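Ranger le coin canapé d'un grand atelier, sous la fenêtre
Entraide Maison – Rangement et petits espaces – septembre 2026

Ülle Grigaitė
Bonjour à tous. Nous partageons à plusieurs un grand local avec mezzanine, chez Grarnstead, et je suis chargée du coin repos. Il y a un siège gris avec des coussins, un orange et un blanc, et juste à côté la fenêtre. Le problème est toujours le même : les sacs s'entassent sous la fenêtre, le tote bag beige, un tissu blanc en boule, des sacs en plastique, et le rebord sert pour les bouteilles d'eau. 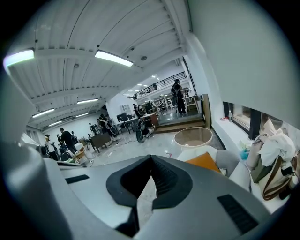

Je voudrais garder le passage libre vers l'estrade, parce que les gens montent la marche avec les bras chargés. Je ne peux pas percer le mur. Mon budget est de 158 euros, pas davantage. Est-ce que vous mettriez un banc coffre, ou plutôt des crochets sur pied ? Je vous remercie d'avance pour vos conseils.

Brondby
Des crochets. Un banc coffre, on pose des choses dessus et après on ne l'ouvre plus.

Arūnas Bite
Bonjour Ülle. J'ai eu le même souci dans notre local à Stirnen et j'ai procédé dans cet ordre, cela prend une petite matinée :

– Videz d'abord le rebord de la fenêtre et le sol dessous. Les sacs en plastique vont tous dans un seul sac, les tissus sont pliés à part.

– Baissez le store complètement pendant le tri, on est moins ébloui et on voit mieux la poussière. La petite table ronde au plateau de bois clair peut servir pour poser ce qui n'a pas de propriétaire.
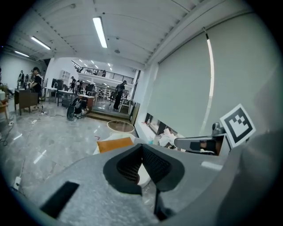 – Achetez un portant étroit, jusqu'à 20 kilos de charge c'est suffisant pour des sacs. Mettez-le contre le mur, loin de la marche.

– Écrivez un prénom sur chaque crochet. Chez nous c'est la seule règle que les gens ont respectée.

Le banc coffre est joli, mais il faut de la place devant pour s'asseoir, et avec le siège gris vous en avez déjà un. Mesurez quand même avant d'acheter.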